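Clinics > Flultgate > Study visits > Walk-through notes

My pre-visit checklist for the Waweru trial room, with comments

Oct 24, 2024. I did this one on my own, coffee in hand, before the monitor came by (hi Reda, your copy is in the tray!).

1. Consent forms, current version. OK. Found two old ones in the back of the binder and pulled them.

2. Drug fridge log. OK, mostly. Readings stayed between 2 and 5 all month, but one morning in August still has no initials next to it. I keep asking!

3. Work surfaces covered. OK, though I'd like the cloths changed more often. 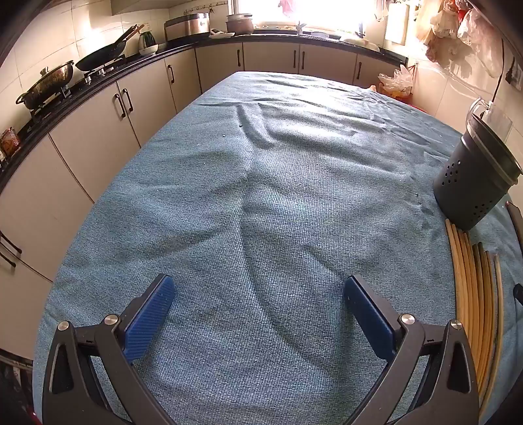
Blue table cloth, creased, a few crumbs.

4. Kit count. 44 on the shelf and 44 on the sheet, which made my day. Kit 853 has a dented corner, so I set it aside and wrote to the supplier.

5. Side effect reports. Needs work. One was filed late, and the form still asks for a fax number (who has a fax?). Reda Abdel Rahman is getting us the new form.

6. Small items put away after use. Not yet. Please do this before you leave, not the next day.

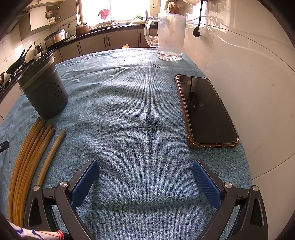

7. Sharps bin. OK, under the fill line, lid on.

8. Emergency numbers by the phone. Fixed while I was there. The old list had the wrong pharmacy extension.

Next up is the Onuvby room, same list.

Related
Ririk study: fridge alarm test
Onuvby room: last walk-through
How we store returned kits

2 comments | 5 shares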